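Home | Rooms | Checklists | Archive | Contact

Bathroom and Vanity Area Checklist, with Comments

5 min read
18 shares | 11 comments

Property: Tirnau House, second floor
Unit: 117
Checked by: Fotis Lambrakis
Date: Sep 20, 2016
Last full check: June
Work order, if needed: 824

Marks used: OK, FIX (repair before next guest), WATCH (look again next time).

1. FLOOR

1.1 Floor level, no raised edges underfoot. OK
1.2 No cracked or chipped areas. OK
1.3 Walking path to the sink clear. WATCH
Comment: A power cable runs across the floor to a power strip. Anyone walking to the sink with their eyes on the counter could catch a foot on it. Route it along the wall and put a cord cover over any part that still crosses the path.
1.4 Floor not slippery when damp. WATCH
Comment: I put a little water down by the sink and walked on it in rubber soles. Acceptable, but I would not want to do it in socks. The bath mat that was here in June is gone. Housekeeping to replace it with one that has a rubber back.

2. ELECTRICAL

2.1 Outlets near the sink have ground fault protection. OK
Comment: Test button trips and resets.
2.2 Power strips away from water. FIX
Comment: A strip on the floor in the same room as a sink is not good practice. If the basin overflows, the floor is where the water goes. Move the strip up off the floor and to the far side of the desk, or do without it. The desk can be fed from the wall outlet if we use a longer monitor cord.
2.3 Cords free of cuts, pinches and tape repairs. OK
2.4 Ceiling lights all working. OK

3. SINK AND COUNTER

3.1 Basin free of chips and cracks. OK
3.2 Faucet tight at the base, no drip after closing. OK
Comment: The handle was loose in June. Zakodel sent someone and it has held since then.
3.3 Drain clears a full basin without backing up. OK
3.4 Seal between basin and counter complete. WATCH
Comment: The sink is mounted from below, so the seal has to be checked from underneath with a flashlight. There is a short stretch at the back where the bead is thin. Dry today.
3.5 Counter edges smooth, no sharp corners. OK
3.6 Counter wiped and free of standing water. OK
Comment: Black stone with white veins hides water spots from some angles and shows every one of them from others. Get down to counter height and look across it toward the light. Dry with a clean towel, front edge last, and take the towel away when done. 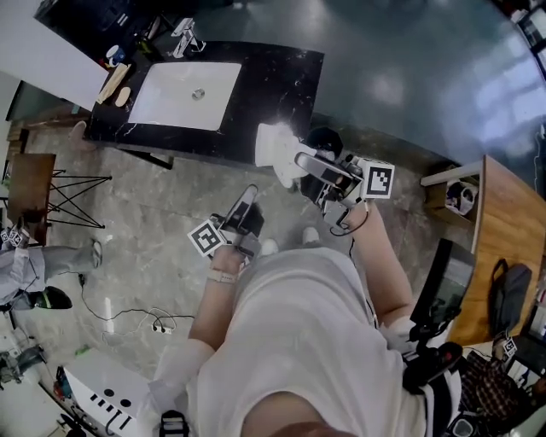 A towel left over the front edge ends up on the floor sooner or later, and then it is one more thing to trip on. Hang it up or put it in the bag. The same goes for washcloths.

3.7 Small items set back from the edge. OK
Comment: Soap, cup and tray belong toward the corner or the back of the counter. Keep the soap off the bare stone if you can. It leaves a film that the Sinar cleaner does not take off in one pass.
3.8 No glass within reach of the basin. WATCH
Comment: Check any bottle left out. If it is glass, swap it for plastic.

4. FURNITURE

4.1 Side table steady, legs tight. OK
Comment: Thin wire legs can bend if somebody sits on the table. Press down on each corner in turn and watch for rocking.
4.2 Desk steady, no splinters along the edge. OK
4.3 Cubby shelf not overloaded. OK
4.4 Monitor stable on its base. OK
4.5 Bags and loose straps kept out of the walkway. WATCH
Comment: Straps hanging beside a desk get caught on knees and chair arms. A wall hook would solve this. Theodorakopoulos has the same hooks we used downstairs.

5. SUPPLIES

5.1 Cleaning products labeled and stored away from food. OK
5.2 First aid kit present and complete. FIX
Comment: Kit is present. Burn gel is out of date and the tweezers are missing.
5.3 Spare towels dry and off the floor. OK

SUMMARY

Two items marked FIX: 2.2 and 5.2. I want 2.2 done first. The WATCH items can wait for the next round, except the bath mat, which should go in with the next linen delivery.

If you use this list in another unit, change the unit number at the top and do not copy my marks over. Last time two sheets came back with identical comments.

F. Lambrakis

11 comments | Share | Print
Previous: Kitchen Checklist | Next: Stairs and Hallways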